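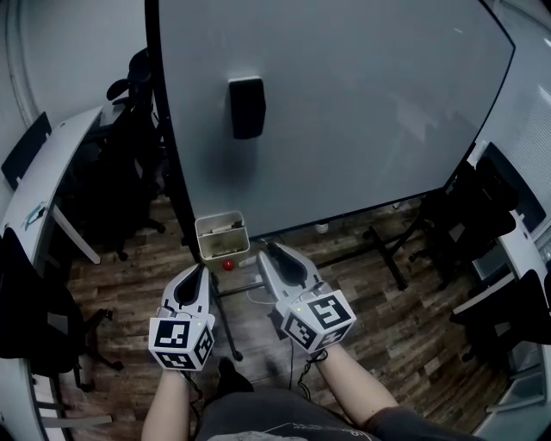 I have been trying to learn to sleep like a normal person since March, and I have opinions now.

Some background first, for anyone new. I've been a bad sleeper since I was a teenager. Falling asleep is fine, I'm gone in five minutes, I've fallen asleep at the dentist. The trouble is 3 a.m. I wake up at 3 a.m. the way other people wake up to an alarm, wide open eyes, heart going, and then I lie there and redesign the kitchen or go back over a conversation I had in a parking lot in college. By 5:30 I'm finally drifting off again and by 6:40 I have to be upright and putting socks on.

For years I thought this was just my personality. Then I moved to the new apartment on Marchal Street (second floor, over the bakery, you've all heard about the bakery) and it got a lot worse, and I figured it was time to do something besides complain about it on here.

So the first thing I did was buy stuff. Of course I did! If there's a problem in my life I will look for a version of it with free shipping. I bought a weighted blanket, which I'd been curious about forever, and I got the Brelleo one after reading reviews until my eyes hurt. It's a very nice blanket. It's also like being slowly parked on. I lasted nine nights under it and then folded it up, and it lives on the couch now, where I love it. Wonderful for a movie. But I sleep hot and I move around a lot, and every time I wanted to roll over I had to sort of negotiate my way out and back in, and by the time I was on my other side I was awake.

Then I bought a sound machine. Rillness, the little round one. I want to be fair to the Rillness because several of you recommended it, and I do still use it, but the thing it's named for, the stream sound, has a loop in it. There's a tiny plop. Once you hear the plop you can't stop hearing it, and I lay there waiting for the next plop like a cat at a mouse hole. The fan setting is great though. Plain boring fan. If you get one, go straight to the fan and never press the button again.

The bakery turned out to be a bigger piece of this than I'd wanted to admit. They start at 4, and what wakes me up isn't the ovens or the mixers, it's the back door. It's a metal door with one of those closers that doesn't close it so much as throw it. I'd been lying up there for months getting mad at a door. I finally went down one afternoon, bought a cardamom bun so I'd feel like less of a jerk, and asked if there was anything to be done. The woman at the counter looked so embarrassed. She said she'd thought the apartment was still empty. They stuck a strip of foam on the frame that same week and the difference is huge. So that's months of my life I could have had back for the price of one awkward conversation and a bun (the bun was excellent, I've had many since).

But I was still waking up at 3, and the door doesn't even get going until 4, so clearly some of this was on me.

Next up, the curtains. I'd read over and over that the room should be really dark, and my bedroom faces a streetlight that could land planes. I measured the window three times and ordered blackout curtains that were 80 inches long, hung them, and found out that my window is fine with 80 inches but my radiator is not. They bunched up on top of it and held all the heat against the glass, and the room turned into a greenhouse with me as the tomato. I ended up cutting them and hemming them by hand, badly, with the wrong color thread. You can't tell in the dark! That's my whole defense.

Dark did help. I'd say dark helped more than any other thing I paid for. The first night with the curtains up I woke at 3 as usual, but I couldn't tell it was 3, if that makes sense. There was no light on the ceiling for me to look at and start thinking. I just sort of lay there in nothing and then it was morning.

Which brings me to the clock. I had a clock with big red numbers and I was checking it constantly. I'd wake up, look, do the math (if I fall asleep right now I'll get three hours and forty minutes), get upset about the math, and then check again to see how much of the three hours and forty minutes I'd burned being upset. I put the clock in a drawer. The first week I hated it. I kept opening the drawer. Then I put it in the hall closet, where I'd have to get up and step on the cold floor to look, and that cured me pretty quickly. I still have an alarm, it's just across the room facing the wall.

I also tried a sleep tracking app for 29 days. I'm not going to name it because I think the problem was me. Every morning it gave me a score out of 100, and I am a person who got good grades, and I cannot be given a score first thing in the morning and be normal about it. I had a day where I woke up feeling lovely, really rested, made eggs, and then I looked and it said 58, and I felt tired until dinner. I once got a 90 and told my sister about it on the phone like I'd won something. I deleted the app and I've felt better ever since, though I guess I have no way to prove that.

What about coffee, I hear you asking, because you ask every time. Okay. Fine. I used to have my last cup at 4 in the afternoon and swear that it did nothing to me. I moved it to noon. I was grumpy about it for two weeks and my afternoons are still a little gray, but it helped, you were all right, please be gracious about it in the comments. I've been having a mug of barley tea at 4 instead so that I have something to hold. It tastes like toast. I've come around to it.

Now the part that surprised me. I'd always read that if you're awake for a while you should get out of bed and go do something dull, and I'd always thought that was ridiculous, why would I leave the warm place. But I finally tried it. I set up a chair in the living room with a lamp on the dimmest bulb I could find and a jigsaw puzzle on the Prirker board (my aunt's old one with the felt top and the little drawers, the drawers stick). The puzzle is a harbor. Half of it is sky. When I wake up now and I can feel my brain getting ready to go over the parking lot conversation, I get up, put on the couch blanket, and look for pieces of sky until my eyes get heavy. Some nights it's ten minutes. One very bad night in July it was almost two hours and I got the whole top left corner.

I don't know why it works. I think part of it is that the bed stopped being the place where I lie and worry. Worrying happens in the chair now, and it turns out to be pretty hard to worry properly when you're also trying to work out if a piece is sky or slightly different sky.

Things I tried that did nothing for me at all, quickly: lavender on the pillow (smelled like a guest bathroom), warm milk, counting backward from 2451 by sevens (I got competitive), sleeping with socks on, sleeping with my head at the other end of the bed. That last one was fun for a night, like being a kid at a sleepover, but I kicked the headboard and scared myself.

And one thing I'm still on the fence about is going to bed later. I used to get in at 9:30 because I was so tired, and then of course I'd be up at 3, I'd already had a decent chunk of sleep by then. I've pushed it to 10:45 and I really do think I'm sleeping in one longer piece. But the evenings are so long! I'm yawning through everything. I've started doing my ironing at ten at night just to stay vertical. My pillowcases have never looked so good.

So where I am now is that I sleep straight through maybe four nights out of the week, and the other three I'm in the chair for a bit. For me that's enormous. I was at zero. I've stopped dreading bedtime, and I'm nicer in the mornings, and I haven't cried in a grocery store since spring.

I still want to do something about the pillow situation. I own five and I like half of one. If you're a side sleeper with a short neck and you've found a pillow that doesn't go flat by midnight, please tell me, I'll read anything. And I owe you all the tomato soup recipe, it's coming, I just have to write down what I did with the onions before I forget again.

Older post
Newer post
Home
Archive
Subscribe

4 comments

pinecone_kitchen
The PLOP. I thought I was losing my mind. I've had mine for two years and my husband says he can't hear it. Going to try the fan setting tonight.

tuesdaysoup
Side sleeper here, also short neck. I gave up on fancy ones and just use a buckwheat pillow. It's noisy when you move, like lying on a bag of gravel, but it stays exactly where you put it and you can take some of the filling out. Took me a month to like it.

marginalia
Barley tea does taste like toast and I won't hear a word against it. Try it cold in the summer. Also you were very brave about the door, I've been listening to my neighbor's wind chimes for six years and haven't said a thing.

oldgreenbike
I do the same thing with knitting, only plain rows, no pattern. I have a scarf that's now longer than my hallway. Looking forward to the soup!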